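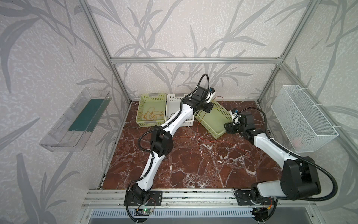 Thread: Matching discontinued wallpaper (reeds, gray)

piltum_annie
09/01/2018
I need one more roll of a gray leaf-and-reed paper for the hall. Valtier dropped the line in April. Nellholm has 4 rolls left, from batch 722, and mine are batch 1291. Will it show?

T. Laskowska
Yes. Different batch, different gray. You'll see the seam every time you carry in groceries.

gluepot
Tadeusz is being dramatic. I mixed batches in my dining room and my own mother missed it, and she finds dust for a living. Put the odd roll behind a door.

T. Laskowska
Was it a plain paper, by any chance?

gluepot
It was beige. I stand by it.

marnie_k
Big reeds like these hide a lot, for what it's worth. Gray on off-white, crinkly surface, leaves crossing every which way:

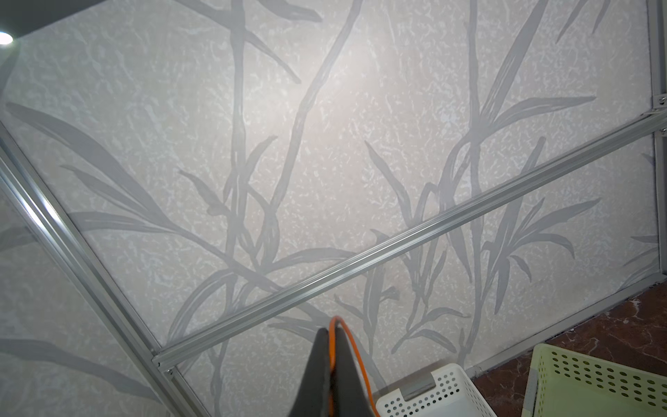

Re: Matching discontinued wallpaper (reeds, gray)

piltum_annie
Pretty close to mine! Jabłońska wants $200 to print a match. For one roll. I could buy a door for that and put it in front of the gap.

T. Laskowska
Ask Nellholm for a cutting first – tape it up and look at it morning and night.

gluepot
Or hang a mirror.

piltum_annie
Cutting requested. Mirror under review.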